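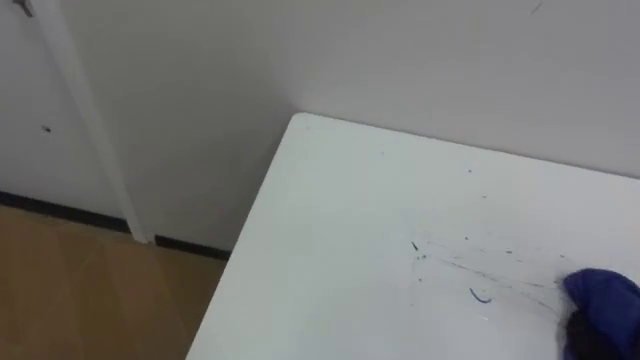 Clelero and the blue cloth on the white table, marks still to go.

Clelero FAQ
Last updated 20 Dec 2018

What is Clelero?
My home-built table wiping arm! I started it in November in the shared workshop, and it has eaten most of my evenings (and a fair bit of my sleep) ever since.

What did it cost you?
$477 in parts so far. The motors took $243 of that, and I'm still a bit sore about one I fried on day one.

Is the code yours?
Mostly. It's 2720 lines, and plenty of those are me arguing with myself in comments. Eustaquio Ledesma wrote the part that plans the strokes – go bug him if you want the math.

Why does it smear the marks around?
Pressure, I think. Too light and the cloth skates over the ink, too hard and the fingers stall. I'm on version 2 of the grip routine, which I call Forna, and I change the numbers in it almost daily.

Does it know where the dirt is?
Kind of. It looks for anything darker than the tabletop, so thin streaks are fine but tiny specks get missed a lot. Colored marker is next on my list.

Can I use a sponge instead?
You can try! Mine kept flipping out of the fingers, so I went back to cloth. Fold it or bunch it, either way works with Forna.

Can I buy one?
Nope, sorry. I'll post the parts list once I've redone the wrist bracket – the old one flexes way too much.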